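Thevar box

A Thevar box is a low storage box, open at the top or closed with a loose lid, divided inside into small compartments. Used mostly for household sorting: buttons, screws, tea bags, seed packets, make-up, spare keys. The name comes from the Thevar workshop in Durnulberg, which sold the first ones, and is now used loosely in the region for nearly any divided box of that size. Outside the region people just say organizer or divider box.

Not to be confused with the Fevel tray, a shallow drawer insert with no walls of its own.

Contents
Name
History
Construction
Materials
Use in the home
Care
Variants
See also

Name

First in print in a Durnulberg shop list as "box, Thevar, small". Before that the same thing was sold as a "counting box" or "shop box". Plural is Thevar boxes. The spelling Tevar turns up on older labels and is considered a mistake, though some shops kept it for years.

History

The early boxes were made for shop counters, not homes. Shopkeepers kept loose goods in them, hooks and eyes mainly, and wanted the compartments shallow enough to pick from with two fingers. Wood, glued corners, thin card dividers that wore out and had to be replaced every spring. April was the usual month for it, after the stock count.

Home use came later. Clotar, a mail order firm, put a smaller model in its catalog at a price of 2 marks and sold it as a sewing box. It did better than the shop model. Clotar's catalog listed 389 household items at the time and the box was on the back page, which probably helped.

Plastic versions followed, first in solid colors, then clear, then tinted. Wooden ones never went away completly and are still made in small runs.

The local historian Parvathi Rai has argued that the shop box and the sewing box were seperate designs that only got the same name because the same firm sold both. Her view is given in the Durnulberg museum guide. Other writers disagree, no settled answer.

Construction

Three parts in most models: outer walls, floor, dividers. Dividers are either fixed or slotted. Slotted dividers cross each other with half-depth cuts, the way card dividers do in a bottle crate, and lift out as one grid for washing. Fixed dividers are stronger but collect dust in the corners.

Number of compartments varies. The old shop model had 11, an odd figure explained by one double-width space at the end for the order book. Home models usually drop the double space. 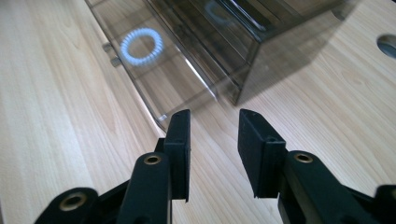
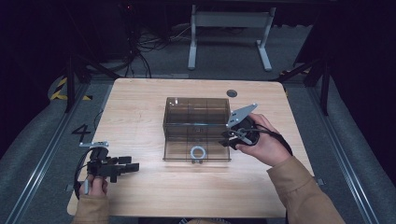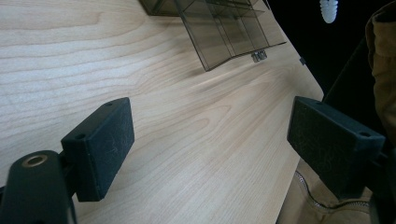

Wall height matters more than most buyers expect. Too low and the contents jump compartments when the box is carried. Too high and short fingers can't get to the bottom. With tinted walls the height is less of a problem, as a small part lying on the floor of the box, a light-gray ring for instance, can still be made out through the front panel. Solid walls don't allow this and makers of solid boxes tend to keep them lower. Rule of thumb in the trade: no deeper than the middle finger is long.

Materials

Wood. Beech, sometimes pear. Light, quiet, warps if washed.

Card. Cheap, for seeds and stamps. Short life.

Tin. Common for screws and nails. Rusts at the seams, loud.

Acrylic. Clear or tinted. Easy to wipe, scratches easily, cracks at the corners if dropped. Glued joints go cloudy with hot water.

Felt or cork is sometimes added to the floor for jewelry. Cork sheds. Felt holds lint but is easier to replace.

Use in the home

Sewing is still the best known use. Buttons by color, or by size, there are two schools and they don't mix. Kitchen use came with tea bags and later with spice sachets. In bathrooms the box holds cotton pads, hair ties, small bottles.

Gardeners use the card type for seeds, one compartment per sowing month. Works until the box gets damp.

For children's craft supplies a fixed divider is usually advised, since loose grids get pulled out and everything ends up in one heap.

Care

Empty first. Dust with a dry brush, corners last. Acrylic: lukewarm water, mild soap, soft cloth, no paper towels. Alcohol cleaners can craze the surface. Wood: barely damp cloth, dry right away, lid off overnight. Tin: dry, a little oil on the seams.

Variants

Stacking box. Has a rim so a second one sits on top.
Travel box. Tight lid, smaller compartments, strap.
Corner box. Triangular, for shelves. Rare.
Long Thevar. A single row of compartments, made for pencils and knitting needles.

See also

Fevel tray
Sewing box
Seed cabinet
Printer's type case

Page last changed Jul 9, 2025. The section on materials needs sources.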